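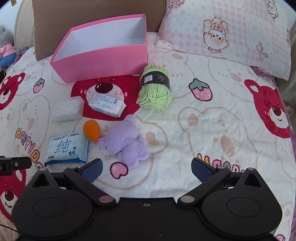 2 min read · 3 answers

Hand-held gripper: stock pads or softer ones for mixed household items?

Asked in Grippers and End Effectors

I am comparing two sets of finger pads on a hand-held two-finger gripper with a camera on it. The task is putting small items into an open box on a bed. Items are a skein of yarn, a makeup sponge, a small plush toy, a pack of wet wipes and some other light packaging. The surface is a fleece blanket.

Set A is the textured pads from Pamesetti. Set B is a softer pad from Zuvari, same mount. I have logged 1,284 grasps with A and 434 with B. A does well on the yarn and the plush. On the wipes it tends to pinch the wrapper and lift a fold of film while the pack stays put. B holds the wrapper better but drags on the fleece and picks up lint.

Is there a pad that handles both, or should I change the approach angle? Opening width is at maximum before each approach in both sets.

Edited: the blanket has a busy print and has to stay. I am aware it is harder for tracking.

3 answers

Answer 1 (accepted)

Your two sets are too uneven to compare on an overall rate. Break the log down by item first and drop any item with fewer than 20 tries on either pad.

For soft packs, the angle matters more than the pad. Come in across the short side with the fingertips pressed a few millimeters into the blanket, then close slowly. The fleece gives way and the pads end up below the widest part of the pack. If you close above that line you get film. I ran 319 tries on snack packs and wipes this way with textured pads on a Moura gripper, and most of the misses left were packs lying against something else.

Lint: wipe the soft pads with a damp cloth every 50 grasps and note it in the log. Grip changes as they load up, so an uncleaned run is not comparable with a clean one.

Daiane Assunção

Answer 2

Get the Pokero pads. Used them since April, no problems.

Comment: Which hardness? They sell two.

Comment: The gray ones.

Answer 3

Check the tracking before you blame the pads. Fleece shifts when the fingers drag on it, and if your pose estimate leans on points in the print, those points move too. Replay a few failed grasps with the track overlaid. On my setup a good part of the "slips" were drift.

Also put one fixed marker on something that does not move, such as the headboard. The box is a poor choice if it gets bumped.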